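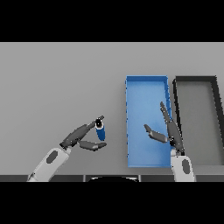
The sorting task in simulation, with the blue cylinder in the left hand.

I went up to the Fekano open afternoon in February mostly for the coffee and the company, and I came home with four pages of notes about a fault, so I'd call that a good trip! The lab is on the upper floor of an old Lehtinen packing hall, built in 1980, and you climb a long flight of stairs with a very wobbly handrail before anybody offers you a chair.

Our host was Younes Mahrous, a patient man who clearly loves his work and let us interrupt him as often as we liked. The project is called Rivalia. A two-armed robot picks up small parts and puts them into trays, first in simulation and then on the real machine downstairs, and he started us off with the simulated one on the big screen - gray table, blue tray, gray tray, and those big dark hands.

Then he told us about the bad week. The team had been running the real robot at a slow speed when the left hand let go of a part early, well short of the tray. The part rolled off the table, and the right arm carried on with its half of the job as if it had been handed something. It pushed down into the tray wall, bent it, and kept pushing for 2 seconds before Chak-lun Sin reached the stop button. She was outside the marked line, I'm glad to say, and the only casualty was the tray (they passed it around, and it has a proper crease in it).

The cause was a worn cable to one of the finger sensors. It dropped out for a moment, and the software read the missing signal as "hand open, go ahead." They replayed the whole thing in simulation, cutting the signal at 16 different moments in the task, and the right arm went wrong in six of them. Chak-lun showed us a couple of those runs, and I found them oddly hard to watch.

Now a lost signal stops both arms, and there is a second stop button on the far side of the cell, supplied by Cundico. I asked if the extra stops slow them down. Younes laughed and said yes, quite a lot, and that they are still arguing over how long the arms should wait before a restart.

The next open afternoon is in the same hall. Wear a sweater, as the heating only reaches the front half of the room.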